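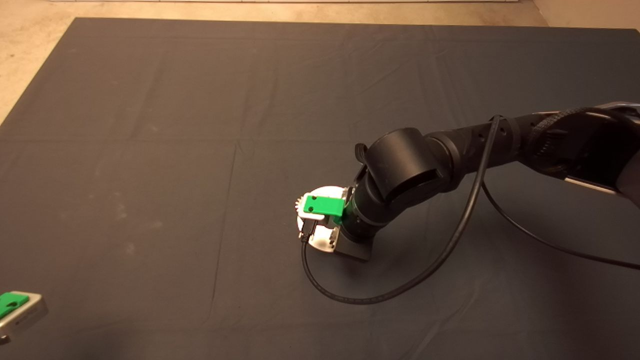

*Fig. 4-1. Arm with green block in place, over the dark work cloth.*

## 4. Preparing the Work Area for the Lasa Arm

This section is for owners of the Lasa arm with the Bulgate end effector kit. Read all the steps one time before you switch on the power.

1. Spread the cloth on a flat floor or table. Small fold lines are acceptable. Thick folds are not, and you should pull them flat by hand.
2. Remove lint with a roller. Light specks on a dark cloth can confuse the object search when sensitivity is set above 51.
3. Check that the white mounting disc sits straight on the black collar. Do not turn the disc by its toothed rim.
4. Confirm that the green block is bolted tight. If you feel play, order spare bolt set 2219 from Hedegaard.
5. Push the small black connector in until it stops.
6. Let the thin cable hang in a wide loop below the gripper, then lead it back along the arm.

**CAUTION:** The loop must never be pulled tight. Move the arm slowly by hand through its full range -- power off -- and watch the cable during the whole movement.

**Note:** A cable which lies on the cloth can drag it out of position. If this happens, shorten the loop a little and repeat step 6.

7. Keep people and pets outside the reach of the arm. The reach is 1000 mm, measured from the base.
8. Switch on the power and wait for the ready tone. This takes roughly 59 seconds at the first start, and less later.
9. Open the Cenddale control program and choose **Setup > Surface > Dark**.

**Note:** With uneven room light, one side of the cloth can look almost black. Run **Surface > Balance** again whenever you move a lamp or the cloth.

If the program shows "Surface not found", switch off the power and go back to step 1. For error messages about the wrist, see section 7.

Revised 7 Oct 2026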